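Two-basket transfer test

The two-basket transfer test (most people I know just call it "baskets") is a small bench test for comparing robot grippers. You put two baskets on a table, one behind the other, give the arm a couple of colored blocks, and see how well the gripper can get a block into the basket you asked for. I've been running it on and off since August, so this article leans on what I've seen myself, and I'll try to say so where it does.

Setup

Any plain table works, and white is handy for the cameras. The baskets should be the woven kind with a raised rim. A smooth plastic bin is much kinder to a gripper, and a kind test won't show you much! The weave gives a fingertip something to snag on, and the rim forces the arm to lift properly before it moves sideways. Blocks are usually red and blue so that nobody watching has to squint. One arm is enough, though on a two-arm bench the second one can stay parked up out of the way.

The version I learned came from the Brederau bench notes, which ask for 50 transfers per gripper with the baskets almost touching. Ulstead later stretched that to 200, and I like the longer run better (fingers that feel great for the first hour can get sloppy by the end of the afternoon).
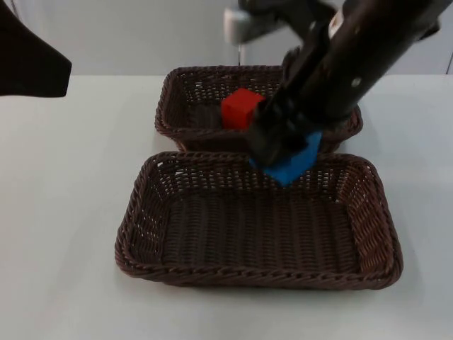
One reader wrote in to say that 200 is overkill, that a bad finger pad shows itself in the first dozen tries, and that the time would be better spent swapping the blocks for something squashy. Fair point on the squashy part. I still run the long version for rigid blocks, mostly for the drift, and then do a shorter one with foam.

Grippers

Two finger styles come up again and again. Buschmann makes a wide, flat pair that holds a block very steadily and is easy to line up, but it needs a lot of room, and close to a basket wall it starts to bump. The Grernau pair is narrow and tapers toward the tip, so it slides down beside a block that's sitting against the side. The price is that a block can twist in the grip if you don't catch it square. On my bench the Buschmann fingers finished 226 tries with fewer drops, and the Grernau fingers were the ones I'd reach for whenever a block ended up in a corner. I haven't settled on a favorite and I keep changing my mind.

Cameras

You can run the whole thing from one fixed camera, and plenty of people do. Mine is a mix: fixed views for the overall layout and a small camera down at the wrist for the last bit of the approach.

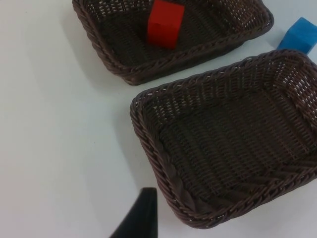
The wrist view is wonderful for lining up fingers and pretty poor for everything else, because the layout slides out of view as you get close. Basket rims are the usual trouble. From up there it's hard to judge how high a rim stands, and my first week was full of little scrapes until I added 56 millimeters of clearance to every sideways move. That's generous, I know. It slows each transfer down a touch and I've never gone back.

Scoring

A transfer counts when the block is resting inside the target basket and the gripper has let go and moved clear. Touching a rim is allowed as long as the basket stays put. If it shifts, I mark the try as a fail, push the basket back, and carry on. Brederau scores a block dropped on the table as a fail too, while Ulstead lets the arm have one more go, so check which rules were used before you compare anybody's numbers with yours.
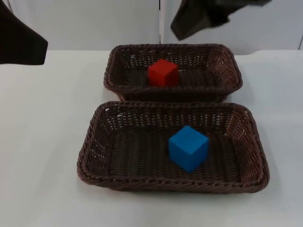 Starting positions matter more than I expected. If a block always starts in the middle of its basket, almost any gripper looks good, so I move it around between tries and turn it a little each time. Corners get their own column on my score sheet. Controllers can be compared the same way by keeping the fingers the same and changing only the software, although I've done far less of that and would love to read somebody else's results.

Last updated Sep 5, 2025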